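Inedbridge Manipulation Group
Minutes of the methods meeting, 12/03/2026
Chair: Kavinda Liyanage
Sites joining: Kodel (in person), Clillavside (by call)

1. Previous minutes

Accepted with one correction. The learning rate schedule in item 4 applied to the Seneviratne baseline only.

2. Status of the demonstration set

The set stands at 2290 episodes after filtering. Another 260 were removed for dropped joint readings and will not be recovered. Clillavside asked whether the removed episodes were spread evenly over start positions. They were not — most had the box at the far side of the table, where the arm is close to full extension. Kodel will record replacements from those positions before the next training run.

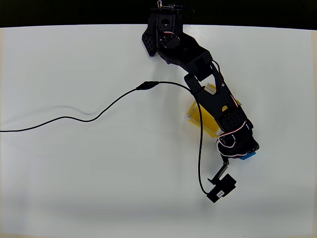 The main discussion concerned occlusion in the overview camera. The policy takes one overview stream and one close stream, and the question was how much of the grasp error comes from the overview stream alone. In the overhead approach the forearm crosses over the middle of the yellow box and the blue block is reduced to a sliver beside the wrist, so the estimate of box orientation rests on one corner and the lower edge. Liyanage proposed masking the overview stream during the last part of the approach and comparing against the unmasked policy on the same start positions. Agreed.

3. Masking test, first result

A short version of the test was run at Kodel with 400 rollouts, split equally between the masked and unmasked policies. The masked policy closed on the box at a better angle, but released late more often. Clillavside considered the sample too small to separate the second effect from operator resets. The meeting did not settle this. The full test will use fixed reset poses and a written log of every reset.

Success is at present scored as "box held at end of episode." This hides cases where the walls are pushed inward by the grip. It was agreed to score wall deformation separately, on a three-level scale, from the close stream.
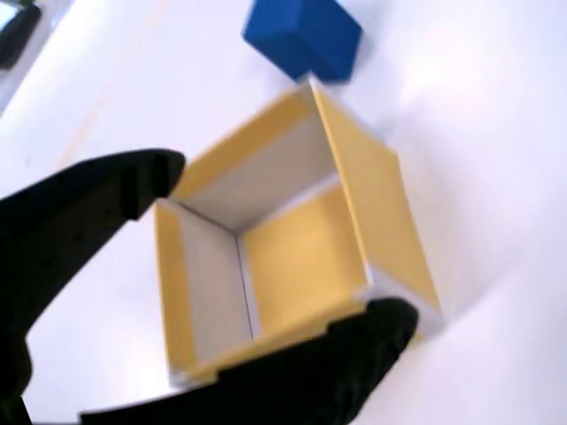 Two people will score each episode independently, and disagreements go to Liyanage. Scorers will not be told which policy produced the episode. Roughly 2 seconds of video on either side of finger closure should be enough. Clillavside will supply the script that cuts the clips.

4. Gripper force limit

Left unchanged until the deformation scores are in. A lower limit was suggested, but changing it now would make the existing episodes hard to compare with new ones.

5. Actions

Kodel: replacement episodes, far side positions.
Kodel: full masking test with reset log.
Clillavside: clip script and scoring sheet.
Liyanage: revise section 3 of the methods draft — scoring definition only.

Next meeting in April, date to be circulated.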